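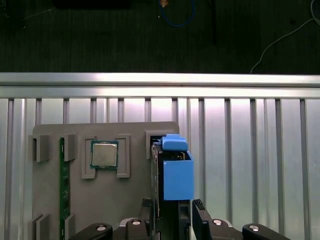
Computer components on the fixture board.

About us

Pramurico is an evening and weekend school for adults who want to learn a practical subject without signing up for a full college course. We teach bookkeeping, basic electrics, computing, sewing and pattern cutting, and English for work. Most of our learners have jobs, and many have not sat in a classroom for years.

The school was started by Keegan Robichaud, who had taught evening bookkeeping in rented rooms and wanted a fixed address for it. The first term had one course and 17 learners. By the following November we had added sewing and English, and the building has been fairly full on weeknights ever since.

Last year 246 people finished a course with us. Classes are kept to 12 or fewer in the practical subjects and go a little higher in English and bookkeeping, where there is less equipment to share. A standard course runs for 30 hours over one term. Shorter ones are taught over two Saturdays.
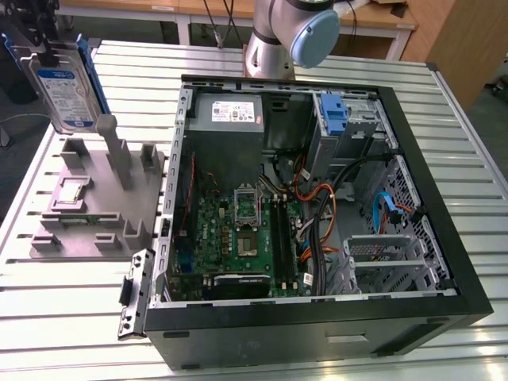 Fees are charged by the course and can be paid in up to 6 instalments. There is no joining fee. If you have to stop part way through, you can pick the same course up again in a later term at no extra cost, provided you tell the office before the last class. We keep a number of reduced-fee places each term — ask when you enrol, as they are not listed on the timetable.

Our tutors all work, or have worked, in the subject they teach. The bookkeeping courses were written with Bindov, a local accountancy practice, and are revised every year when the tax rates change. Rivetti, the tailoring workshop on the next street, gives us its fabric ends and takes two of our sewing learners on work placement each summer.

We do not award degrees or formal qualifications. Everyone who attends at least three quarters of a course receives a certificate listing what was covered, and tutors will write a reference on request.

The office is on the ground floor, next to the Đào café, and is open from 4 pm on teaching days. There is a lift to all floors. Enrolment for each term opens a month before classes start.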